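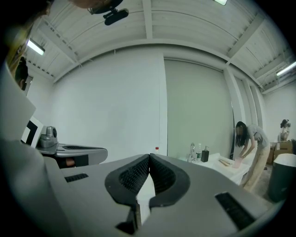

Ticket: Left/right gripper offset in two-handed demos
Project: Gemik
Site: Mumden
Opened by: Elis Ellis
Priority: normal
Status: closed, one follow-up open

Thursday, June 10, 2021

Problem
The policy trained on the latest two-handed set closes the right gripper too early. It happens on the cup task and on the tray task. On the cup task the jaws start to close before they are level with the rim. One-handed policies trained from the same operators don't do this. The training loss looks normal and so does validation loss on held-out demos.

Setup
Two hand-held grippers, one per hand, each with its own camera. The pose of each gripper comes from its own video. The relative pose between the two is worked out afterward, using the square marker on the card behind the camera whenever one gripper can see the other. Jaw width is logged separately and matched to video by timestamp. Training set is 200 demos.

Checked first
Jaw calibration. Opened and closed both grippers against the gauge block. Readings match the last calibration. Not the cause.

Lens calibration. Reran it for both cameras. No meaningful change from the stored values.

Marker size in the config. Measured the printed square with calipers and compared. Correct.

Operator habit. I wondered if people were just closing early with the right hand. Watched 10 demos at quarter speed, picked from different operators. In the video the jaws close where they should. In the replayed trajectory they close early. So the recordings are fine and the problem comes in during processing.

Ifans comment
Ifans is the processing pipeline, for anyone reading this from outside the project. The sync step estimates one time offset per session and applies it to every stream. With one gripper that works. With two, it takes the offset from whichever camera file is listed first, which in our folders is always the left one. The right camera was being started a little later than the left, so its video was shifted but its jaw width log was not.

Test
Wrote a version of the sync step that estimates the offset for each gripper on its own. Reprocessed all 200 demos. Replayed the same 10 I had watched before. Jaw closing now lines up with the video in every one of them.

Retrained with the same seed and the same settings. No other changes. Ran the cup task again from the same start positions. The right gripper now waits until it is level with the rim. It still misses sometimes when the cup starts far to the side, but the one-handed policy has that trouble too and I don't count it as part of this ticket.

The tray task improved less. The two grippers still end up at slightly different heights on some runs. I think this is the relative pose and not the timing. When the marker is out of view for a long stretch, the pipeline carries the last good value forward, and the tray demos have long stretches like that.

Effect on earlier results
One-handed results are not affected. The two-handed numbers in the draft came from the old processing and need to be rerun. Please don't copy them into slides. The comparison with Griltville used the same old files, so that table has to be redone as well.

Fix
Per-gripper offset is merged and is now the default. The old behavior is behind a flag in case someone needs to reproduce the draft. Processing now stops with an error if the 2 offsets in a session differ by more than the limit in the config. Old sessions don't need to be recorded again, only reprocessed.

Follow-up
Marker dropout on the tray task moved to its own ticket, assigned to me. Target is August.

Closing this one.
E. Ellis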